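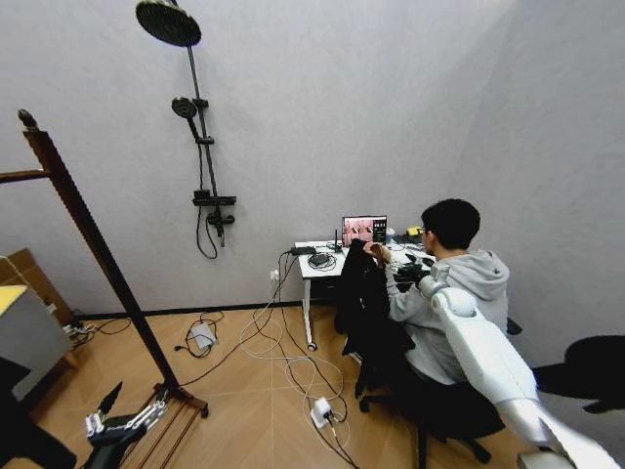 ## 4. Opening habits and the trickle vent

Section 3 gave the air readings. This one is about what people do with their windows, and with the Windent slot vent above them. Mostly from the diaries, partly from the walk-round visits, a little from the exit talks. The two Lormont blocks, Ura and Chu, are taken together unless we say otherwise.

### 4.1 Returns

We handed out 119 window diaries and got 77 back that could be used. The rest were lost, blank, or filled in all at once on the last evening in the same pen (easy to spot, every opening on the hour). We dropped those. A case can be made for keeping them as a record of what people believe they do, and one reviewer of the pilot made it, but they would need their own treatment and there was no time.

Returns were better in Chu than in Ura. Probably the stairwell box. In Ura the diaries had to be handed in at the desk on the ground floor, and the desk closed early for much of July. Not a difference between the people, as far as we can tell.

The diary asked for three things: time opened, time shut, and why. The "why" column was meant as an afterthought and ended up being the most useful part of the form. It had no tick boxes. People wrote what they liked, from one word to half a page.

### 4.2 Why windows get opened

Smell came first, by a good way. Cooking, damp laundry, the drain, a neighbor's smoke (in which case the window was soon shut again). Then heat. Then habit, usually put as "morning" or "always do". Stuffy air as such came well down the list, and hardly ever in the afternoon, which is when the readings in Section 3 were at their worst.

That gap is the main point of this section. The air in a small closed room gets worse slowly and the person in it gets used to it just as slowly. Someone coming in from the hall notices at once. Several diaries show it neatly: a long run with no entries, then an opening with the reason given as "my sister came in and complained" or some thing close to it. Visitors, then, as a kind of alarm. We had not planned for this and the form has no column for who else was in the room. It should have.

Heat is a poor stand-in for stuffiness, though people used it as one. A warm room was called stuffy even right after airing. A cool room was called fresh with the readings high. Same words for two different things, and we doubt any rewording of the form would fully fix it.

### 4.3 Why windows get shut

Street noise, mainly, and phone calls. The two go together. A call begins, the window goes down, the call ends, and the window stays down. In the diaries from people who worked from home the shut times bunch around the start of meetings and there is no matching bunch of openings afterward. The window is simply forgotten.

Drafts on the neck and shoulders came next, then rain, then insects after dark. Security was named only on the ground floor. Cost of heating was barely named at all, but the study ran in a warm season, so nothing can be said about winter from this. 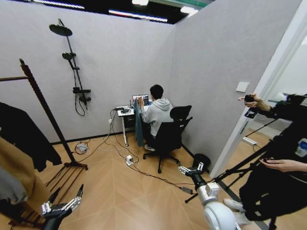

*Figure 3. Seated work at a compact desk against the rear wall.*

Desk position matters more than we expected. With the desk under the window the sash is in reach but the draft lands on the sitter, so it is opened often and for short spells. With the desk on the far side of the room the window is opened less often and left longer. Total open time over the day came out much the same for both. The pattern did not. Short and frequent kept the peaks lower, which fits the decay curves in 3.4.

Door position was not asked about in the diary but we noted it on visits. An open door to the hall did a fair amount of good, even with the window shut. People did not think of this as airing. When we asked "did you air the room today" the answer was no, with the door wide open behind us. Privacy and noise were the usual reasons for keeping it shut, in shared flats especially.

### 4.4 The slot vent

Every room in both blocks has a Windent over the window: a narrow slot with a sliding cover. Meant to be left open all the time. On our first round of visits most were closed, and a fair number had been closed for long enough that the slider had stuck. Dust, paint, in one case tape under the paint.

Reasons given, when we could get one:

- did not know it opened
- whistles in wind
- closed by whoever lived there before
- lets in the cold (winter habit carried into summer)
- thought it was part of the blind

"Did not know it opened" was by far the most common. The welcome sheet does mention the vent, in a line near the bottom, under the trash schedule. It calls it a "background ventilator", a term no tenant used in any diary or interview.

The whistling is real. We heard it ourselves on two of the upper floors of Ura on a windy day, high and quite hard to ignore. Half-closing the slider made it worse. Fully open it mostly stopped, so the tenants who had tried to meet the thing half way got the worst of it and then shut it for good. A small change to the slider would likely help. Outside the scope here.

After the first round we freed the stuck sliders and showed each tenant how they work, under a minute per room. By the last visit more than half were still open. No reminder in between. We did not expect that much from a plain demonstration, and the effect may fade; there was no follow up after the summer.

### 4.5 Placing the loggers

A note on method, owed from Section 2. Loggers should sit at breathing height, away from the window, away from the door, not right beside the person, and off any surface that warms up. In a large room that is easy. In rooms this size it leaves almost no place at all, and we ended up trading one rule against another in nearly every case.

Our order of preference was an inside wall at seated head height, then a shelf, then the desk edge as a last resort. Breath from the sitter is the big problem with the desk edge. In a side test one logger was placed on a desk and a second on the opposite wall for 100 minutes with the door closed. The desk unit read higher throughout and jumped around a lot more. The wall unit lagged but was smooth. We used wall readings wherever we had both.
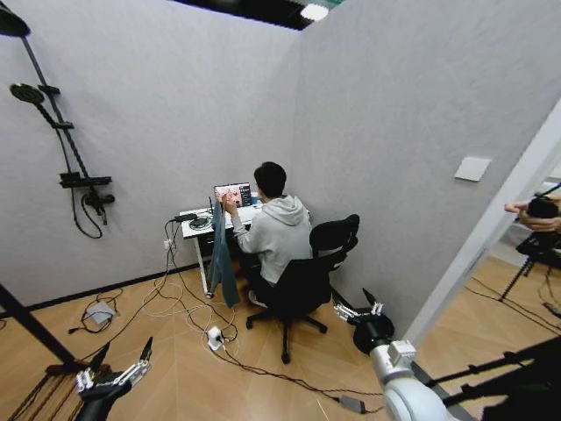
Mains power was the other limit on where a logger could go. The battery units ran flat before the end of the week, so from the second round on we used the plug-in version, and its cord is short. Outlets in the rooms tend to be few and low on the wall. What people do about that is run an extension: cords looping over the floorboards to a white strip in front of the chair, laptop close by, is a typical layout, and it means the handiest free socket is often right at the sitter's feet. Bad spot for a logger. Low down, close to the body, likely to get kicked. We brought our own long leads after that and taped them along the baseboard. Nine units were still unplugged at some point, mostly by people needing the socket for a vacuum cleaner, and those stretches are marked as missing in the tables. We did not fill them in.

Radiator shelves were tried and dropped. Even with the heating off they get sun in the morning, and the temperature channel drifted enough to be useless.

### 4.6 Checks on the diaries

The diary entries were compared with contact sensors on a small set of windows in Chu. Openings were recorded fairly well. Closings badly. People put down the time they meant to shut it, or the time they noticed it was open. Short openings, a few minutes after cooking say, were missed more often than long ones, so the diary totals are about right but the number of openings is too low. The smell category is then, if anything, under-counted.

Eglė Ramanauskas coded the "why" column and a second reader coded a share of it blind. Agreement was good for noise, rain and smell, poor for heat against stuffiness, for the reason given in 4.2. In the tables the two are shown both apart and merged. We trust the merged column more.

One more weakness. The form asked for a reason at each opening and that may well have prompted people to open the window in the first place. A few said so. We have no untouched group to set against it, only the sensor-only rooms, and there are too few of those to lean on. The sensor-only rooms did open less. Treat the open times in Table 6 as an upper limit.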